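Search this site
Enter keywords
Go

Clearing the brick room at Livel: a gallery

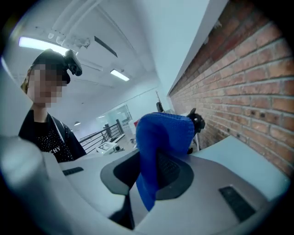
3 min read

Blue knit against the brick. It is a fine knit, bright royal blue, and it folds softly when it is picked up.

The back room at Livel, on the Nirdale side of the building, had been used for storage since before the shop moved in. In October the lease on the upper floor ends and the textiles kept there have to come down, so the back room needed to be sorted first. Ayane Mizuno drew up the plan and kept the list. Everything soft was to be checked, folded, labeled and put on a shelf or sent on.

The gallery was posted on 30th July, when the first part of the sorting was done. Notes on the fabrics and the room follow, in the order they appear on Ayane's list.

Knits

The knits were first on the list. Most came from Serketska, a small mill outlet that closed its counter and sold off its sample stock. We bought 44 pieces in one lot. They had been rolled, and rolled knits keep a curl along the cut edge for a long time. We laid them flat overnight before folding.

Blue sold best last year, so the blues have the middle shelf, at hand height. Greens and grays are under them. Anything with a pulled thread goes in a separate bag for the mending table.

Folding

We fold knits in thirds and then in half. Woven cloth is folded in half twice and hung over a rail if it is longer than 100 inches. Pins stay out of the knits. Labels are tied on with cotton tape -- the sticky kind left marks on the last batch.

Wovens

Grīnberga sent the linen and the heavier cottons. These were already in good order and only needed new labels. There were 52 on the delivery sheet. Two were listed twice, and Ayane has written to them about it. The linen will stay in its paper until the shelves at the far end are fixed to the wall.

The wall

The red brick is bare and will be left that way. We talked about painting it white to get more light in. The quote was higher than expected, and old brick sheds dust whether it is painted or not. Shelves stand a hand's width away from it so the cloth does not touch. A strip of plain muslin hangs behind the lower ones.

Still to do

Ten boxes from upstairs have not been opened. The lists taped to the lids say ribbon, lining and "misc." The mending bag has to be emptied before the fall class starts. The long rail needs one more bracket.

Remnants under a yard will be sold by weight from the basket near the front counter. If you left fabric with us for dyeing, it is kept separately and is not part of the sale. Bring your ticket to the counter, or give the name the order was placed under.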